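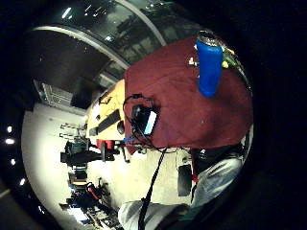 Derkum asked whether a seat reservation has to be entered before the pass is activated, and the reply from Vetwood was that the order makes no difference as long as both are done before boarding.

4. Adding a travel day to your rail pass

Have your pass number ready before you begin. It is printed on the second line of the confirmation letter and starts with 1060.

4.1 Open the Jitetti app and tap My Pass.

4.2 Tap Add Travel Day and choose the date. The day runs from midnight to midnight, local time.

4.3 Enter the station where you will board and the station where you will get off. If you change trains, enter each train as a separate leg. You can store up to 12 legs on one travel day.

4.4 Tap Save. A ticket code appears under the date.

Note: A night train that leaves before midnight and arrives the next morning uses one travel day, the day of departure. If you board another train after you arrive, add a second travel day.

Caution: A travel day cannot be removed once the first train has left. Check the date before you tap Save.

4.5 Adding a seat reservation

Some high-speed and all night trains need a reservation in addition to the pass. Trains marked R in the timetable are in this group.

1. Open the leg and tap Reservation.
2. Type the booking reference exactly as it appears on your receipt, including any zeros.
3. Pick the car and seat number from the list.

Reservations bought at the Halás ticket office can take up to 2 hours to show in the app. Keep the paper slip until then.

4.6 Using the pass without a connection

Tap Download on the travel day while you are still online. The ticket code stays on the phone until the end of that day. If the app shows error 300, the download is not complete. Close the app, reconnect and repeat this step.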